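Section 4: Setting Up and Keeping Your Desk

This section follows on from Section 3 (Getting Your Pass to Work) and comes before Section 5 (The Kitchen, and Whose Milk It Is). It applies to every desk in the Tretemow building, including the ones by the lift that people pretend belong to another department.

If you have been given a desk that somebody else has just left, start at 4.1. If your desk is new to the building, start at 4.2 and enjoy the smell while it lasts.

4.1 Clearing what the last person left

You will inherit things. Past examples include a tin of travel sweets fused into one large sweet, a single cycling glove, and a framed certificate in fire safety that had been slightly burnt.

1. Take everything off the work surface and put it on your chair. You cannot sit down until you have dealt with it, and that is the whole method.

2. Sort it into what is yours, what belongs to the building and what belongs to somebody who has gone. Building property has a Beleck asset sticker underneath. If the sticker has been picked off, it is still building property.

3. Put personal things in a bag with the desk number on it and take it to Neelam Katiyar on the ground floor. She keeps bags until the end of the following February and then they go to the charity shop. She has heard every argument for making it longer.

4. Test the pens. Any pen that needs scribbling, licking or warming in the hand goes in the bin.

5. Wipe the surface with a damp cloth and a small amount of washing-up liquid, then again with plain water. Dry it before anything goes back.

Caution: Do not use the kitchen scourers on the white desktops. The scratches are fine enough to miss on the day and then hold on to every cup of coffee for years. Desk 20 is open to visitors who would like to see what we mean.

Caution: Whiteboard spray is for whiteboards.

4.2 The partition

Each desk has a fabric-covered partition panel along at least one side. The panel is held up by its own frame and does not rest on the desk, so there is a gap along the bottom where it meets the work surface. Cables go through this gap. So do paper clips, earrings, biscuit crumbs and, on one occasion, a passport.

1. Check that the panel is steady by pressing it gently with a flat hand. A little give is normal. If your neighbour's monitor moves, stop pressing and report it.

2. Run your cables through the gap from the desk side, one at a time, and leave enough slack to turn your screen. Do not pull them tight. The next person to raise or lower anything will find out how tight you pulled them.

3. Pin things to the fabric with ordinary pins only. Sticky tape takes the surface off. Sticky putty leaves a grease mark in the shape of your holiday photographs.

4. Keep pinned items below the top of the panel. The view over the top belongs to the person on the other side, who may not share your feelings about motivational calendars.

Note: If you drop something into the gap, do not go in after it with a ruler. The ruler will join it. Ring Valter Abreu, who has a long thin hook for the purpose and will tell you what else he found.

4.3 The desk organiser and pen cup

Every desk is issued with one clear organiser and one black mesh pen cup. These come from the same Bhardwaj order, and the cup is meant to be used together with the organiser. A good many people separate them on the first morning and spend the rest of the year looking for one or the other.

1. Peel the protective film off the organiser, if it has any. Film left on goes cloudy and lifts at the corners, and you will fiddle with it in meetings.

2. Stand the organiser where you can reach it without stretching, a hand's width in from the edge of the desk. Any closer and a sleeve will have it over.

3. Put the pen cup with it, on the side of your writing hand.

4. Fill the cup with things that are longer than the cup is tall. Pens, pencils, highlighters, one pair of scissors with the points down. Erasers and drawing pins sink to the bottom and have to be tipped out with everything else.

5. Stop filling when you can no longer take out one pen without bringing two friends along.

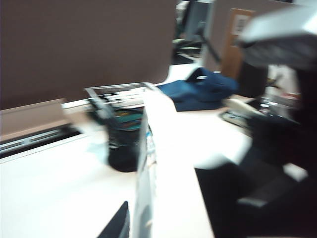
6. Use the rest of the organiser for paper you will need this week. It will hold far more than that, and you should not let it. Sunita Goel, who did the desk audit for us, found a takeaway menu at the back of one with prices that made people quite emotional.

Note: The clear organisers show everything. Dust, toast, the lot. Wash them in the sink with warm water and a soft cloth. The dishwasher turns them into a kind of sculpture.

Note: Replacement cups are available from the stationery cupboard. Replacement organisers need a form. We know the organiser costs less than the time it takes to fill in the form. The form is in the same cupboard, under the cups.

4.4 Clothes, cloths and other soft things

The building has coat hooks. They are at the end of each row, at a sensible height, and most of them are empty all winter while the desks wear the coats.

1. Hang coats, jackets and scarves on the hooks.

2. If you keep a jumper at your desk for the afternoon chill, fold it and put it in your drawer or over the back of your chair. A heap of fabric on the far end of a desk attracts other heaps.

3. Cleaning cloths go back to the cupboard by the sink after use. Rinse them first. Wring them. Hang them over the rail so that air can get at them.

4. Anything soft left on a desk overnight may be taken for a cleaning cloth by the evening cleaners, and used as one. This has happened to a very nice pashmina, and the correspondence went on for some time.

Caution: Keep all fabric clear of desk lamps, chargers and the back of the monitor. Those get warm, and the smell of hot acrylic travels the full length of the floor.

4.5 Boxes, boards and anything standing up

Flat things stored upright are the most common cause of minor accidents in the building, well ahead of the stairs and the Kinasano coffee machine.

1. Do not lean boards, box lids, display panels or large sheets of card against the desk or the partition unless you are using them that hour.

2. If you must stand something up while you work, put it against a wall, with the bottom edge far enough out that it does not slide. Check it again after you have let go.

3. Flatten empty boxes and take them to the cage by the loading door. A box kept "in case" will still be there when you leave, and Neelam will put it in a bag with your desk number on it.

4. Label anything you need to store for more than a day with your name and extension. Write large. A small label is a private joke between you and the thing it is stuck to.

Note: The large-item rack in the basement has room for 40 boards. Please look there before telling us it is full.

4.6 Leaving the desk at the end of the day

1. Put loose paper away or recycle it.

2. Take your cups to the kitchen. All of them, including the one behind the monitor.

3. Put pens back in the cup. Pens left lying on a white desk seem to be regarded as a public offering.

4. Push your chair in.

5. Leave the surface clear enough to be wiped. The cleaners will clean around the organiser and the pen cup but are under instruction not to lift papers, and they follow it to the letter. You will be able to tell where the papers were.

4.7 When things go wrong

The desk wobbles. Check the adjustable foot at each corner and turn it by hand until it meets the carpet. Folded card is not a repair, although Valter concedes that the card under desk 2 has outlasted three chairs.

The pen cup is empty and you filled it yesterday. Look at the desks on either side. Say nothing. Refill it with the cheap ones.

Ink has got on the desktop. Dab it with a damp cloth as soon as you can. If it has dried, leave it and report it. Do not try nail varnish remover, however confident your colleague sounds.

The organiser has cracked. Take it out of use the same day, as the edges are sharp. Then see the note about the form.

Someone else's belongings are spreading on to your desk. Speak to them first. If that fails, speak to Lindiwe Swanepoel, who will come up and look at the desk in silence until it is resolved.

Corrections to this section go to Pramila Kanaujia at extension 200. Last revised Apr 13, 2021.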